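Druvham Garment Handling Project
Progress report to the Stallton program office
Period ending August

Summary

The planner runs, the two arms no longer collide, and the log tool is in daily use. Folding a shirt from an arbitrary start is still out of reach, and I would ask the office not to read the success rate below as if it were close. We asked for 3 milestones to be judged this period. I would call one met, one half met and one not met.

What was promised

Our proposal said that by the end of summer the software would find a garment's hem and shoulders, pick two grasp points and plan a motion for both arms that keeps them clear of each other. It also said the same code would work on garments it had not been tuned on. I thought that last part was optimistic when we wrote it and I think so now.

Motion planning (met)

The two-arm planner was rewritten in June. Both arms now share one clock and one collision model. Before that, each arm planned alone and a script tried to stop the slower one in time. We ran 500 planned motions without contact between the arms. Most of those were easy reaches. The crossing moves, where one arm goes over the other, are a small share and I would like many more before we trust them.

Perception (half met)

Hem detection is good when the hem lies flat. Shoulders and necklines are another matter. When fabric is bunched up, the model returns a corner with high confidence and the corner is often just a fold. The Adia labeling tool helped us get through 1,000 frames, but the labels on bunched cloth disagree with each other, so a better score on that set may mean very little.

Pale cloth on a white table is also hard on the segmentation. Shadows from the arms get marked as fabric edges. Brzozowska, the contractor for the vision module, proposed a larger network. I am not convinced size is the problem and have asked for a test with the present network and fixed exposure first.

Unseen garments (not met)

The full pick-and-fold sequence finished on 35 percent of attempts. That figure comes from garments the system was tuned on. On new ones we do not have enough runs to give a number, and I would rather leave the line blank than fill it with a guess.

Close to the table the wrist view has its own troubles: the gripper's shadow and small dark debris can both upset the edge finder. A filter for small blobs is in testing. It also removes real thread ends, so it stays off by default. 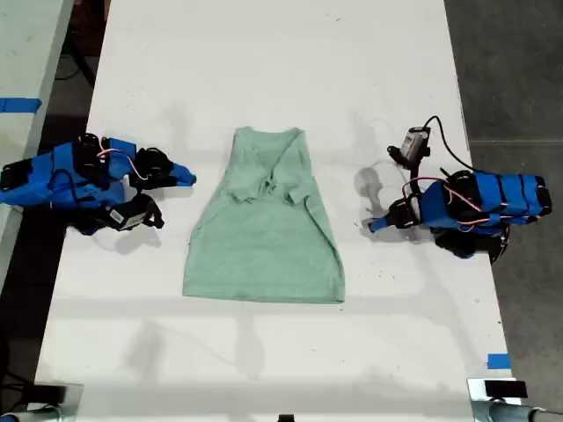
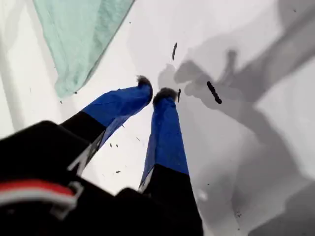
Next period

Relabel the bunched-cloth frames with two people per frame and report how often they agree.
Run the fixed exposure test before any spending on a larger network.
Add crossing moves to the nightly planner runs.
Move the fold demo back until the unseen-garment runs exist. The Stallton office asked for it early, and I don't think a demo on a tuned shirt would tell you much.

Budget

Spending is on plan. The vision contract is the one line I would hold open until the exposure test is back.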